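ok thread. towels. I have folded towels for a living for 4 years and people keep asking so here goes

1/ background: I do linens for a small guesthouse, Canedwood, 10 rooms. bath, hand, washcloth, plus the pool ones in summer. January is slow so I finally have time to type this out

2/ first thing. shake it. hard, twice, right out of the dryer. half the lumpy folds I see are just a towel that never got shaken. corners curl under and then you're fighting them the whole way

3/ second - pick a surface that's bigger than the towel. bed is too soft, your knees are not a table, sorry Farhad. a plain card table is great. mine is waist high and my back thanks me

4/ know where your band is. most bath towels have that flat woven stripe near the ends. that stripe is your ruler. if it's crooked the fold is crooked, don't even bother going on, open it and start over

5/ the guesthouse fold is thirds the long way, then half, then half again. fits a 10 inch deep shelf. at home I do halves only bc my closet is deep and I'm lazy

6/ Gladys Agudelo (trained me, terrifying, best folder in the county) does thirds both ways and hers stand up by themselves like books. I've never gotten there. close once

7/ someone asked about fabric softener. no. it coats the loops and they stop drinking water. half cup of white vinegar in the rinse if they're stiff. NOT with bleach, please, never together

8/ also don't overload the washer. I know. I do it too. then I have to run it agian and where's the time saved

9/ colors. we had white for years and switched to tan after the self tanner incident. tan hides makeup, hides tea, hides the mystery rust from the old pipes. wash separate the first 2 times, ours shed like a dog

10/ price thing: the tan ones were a closeout, box of 50. Chin-lung Kao found them and drove them over in his own car. a few had pulled threads, those went to the rag bin, rest are still going

11/ pulled loop? snip it flush. do not yank. yanking makes a whole row go and then you've got a bald line across a perfectly good towel

12/ edges. fold always faces out on the shelf, raw ends to the wall. looks like you tried. works for sheets and blankets too, works for the ugly beach towels nobody will throw out

13/ hand towels I fold in half, half, done. roll the washcloths if they go in a basket, stack them if they go in a drawer. Mahnaz says rolling is for spas. Mahnaz has no basket

14/ oh and the corner. ppl ask about the corner. if one corner is doing something weird, flip it back and look under before you press it all flat, usually there's a crease hiding or a tag bunched up. tan towel, corner folded back on the diagonal, green table:

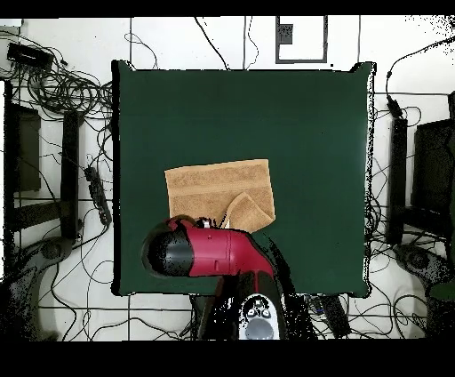
15/ storage. don't cram the shelf. roughly a hand of space at the top so you can pull one out without the whole pile coming with it. newest washed goes on the bottom, take from the top, they wear evenly that way

16/ will do fitted sheets next if I get the nerve. have a load in, buzzer's going - bye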